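3.2 Desk surfaces at home

Second part of the survey covered desks in the Arnen and Jestport homes, 9 in total, visited on a Tuesday evening. We asked people to leave the desk as is. Most did, a few tidied up a bit first – noted in the log. Items sorted by zone: front, back, wall side. Drinkware and reading matter nearly always ended up in the back zone (Figure 4), the front edge was kept for work. 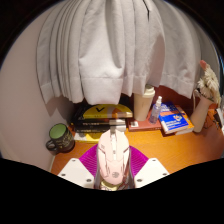
Figure 4. Wooden desk against a curtain, with mug and stacked books toward the wall.

Desks under a window covering are a special case. Long curtains hang down to the back zone and people put up with it, stacks just get pushed in under the hem. Malý reports the same for dorm rooms but with a much larger sample (3,000 desks), so the comparision is loose. Mugs were logged as drinkware even when the owner said it was for pens. Flat objects lying on or between books went in with the stack, not as seperate items – changes the totals a little, see Section 4.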